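Plaltenier Hand-Held Gripper, Model 262

Product page / Good practice notes / Spares / Downloads

The 262 is a two-finger parallel gripper you hold in your own hand. You squeeze, the linkage closes, the pads meet, and the wrist camera records all of it for training. We've been making it since the first Kiritano bench trials and we still get a kick out of seeing what people pick up with it!

Most of this page is about using it well. Specs are at the bottom if that's what you came for.

Working to the Zivirska practice sheet

Every 262 ships with a printed copy of the Zivirska practice sheet, our house rules for collecting hand-held demonstrations. It's short, it's plain, and it fits on both sides of one card. Labs that stick to it send us far fewer puzzled emails. The parts that come up most:

Start every take with the pads fully open and in view of the camera. Hold for two seconds before you move. The same again at the end. It feels slow for the first dozen takes and then you stop noticing.

One task per take. If you're lining a bin, line the bin. Don't tidy the table on the way out.

Keep your free hand out of the work unless the task sheet says "two-handed." A stray thumb holding down a corner is very hard to spot later, and it teaches the robot that corners hold themselves down (we wish they did).

Close on the object at the speed you'd want the arm to use. People tend to snap the grip shut. The linkage can take it, but your data gets jumpy.

Thin film and bags

Bags are our favorite thing to demo and the hardest thing on the sheet. Film folds, slides, clings to itself, and never sits the same way twice, so the sheet gives it a section of its own.

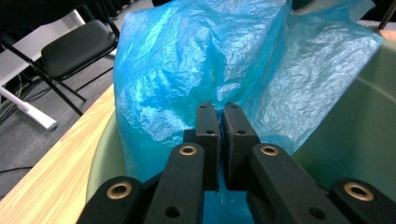 Pinch a gathered fold in preference to a single layer. With a single layer the pads can close cleanly and you still come away with nothing, and from the camera's side the two cases look nearly alike. If you do miss, let the take run, reopen, and try again in the same recording. Mark it "regrasp" in the log. Those takes are useful and we'd love it if more people kept them!

Lift before you drag. Pulling film sideways across a rim is how it tears, and torn pieces find their way into the linkage.

Swap bags when they go limp. A bag that's been through fifty takes behaves nothing like one off the roll, so note the swap too.

See-through film needs even light. Glare spots are fine as long as they aren't the only thing you can see.

Care and checks

Before each session, open and close the gripper a few times and feel for side play. Look at the pivots and at the pad faces. Wipe the pads with a barely damp cloth and let them dry. No solvents, please.

At 1,000 cycles, check the pad screws and re-zero the opening width with the Tatlı gauge block (in the lid pocket of the case). Do the same after any drop, even a small one onto carpet. If the gauge block rattles between the pads, stop and order a pivot kit. Takes recorded with a loose linkage should be flagged and kept apart from the rest.

Specs

Type: two-finger, hand-operated, parallel linkage
Overall length: 172 mm
Pads: black, replaceable, sold in pairs
Control: squeeze trigger, spring return
In the case: gripper, gauge block, spare pads, hex key, practice sheet

The practice sheet is free to copy and pin up, whether or not you use our gripper. The next revision is due in April and will add a page on cloth.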